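Programs > Community Kitchens > Progress reports

Print this page | Email this page

Dunesov Road training kitchen – progress report, October

Prepared by Kaisu Turunen for the Banik fund

The fit-out is finished except for the items listed under Outstanding. Cooking sessions for parents have started, with 38 households enrolled. Young children come along, so we bought plush fruit for the play corner. The watermelon and pineapple usually end up on a teal plate on the counter, near the cookware.

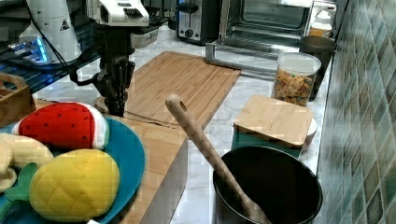

Storage

Mayuree Pongsiri is sorting the utensils and linen. Lehtinen supplied the drawers in light-brown wood with dark bar handles, and they match the rest of the joinery. One has been left clear for tea towels, which are on order.

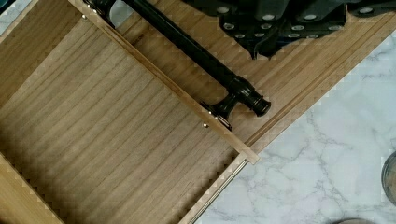
Labels will go on the drawer fronts once the contents are settled. Oskari Nieminen has asked for large print in two languages – we have agreed to this.

Outstanding

Three drawers need their slides adjusted. The labels will cost $120 and can be met from the existing budget. We are not asking for more money this quarter.

Print this page | Email this page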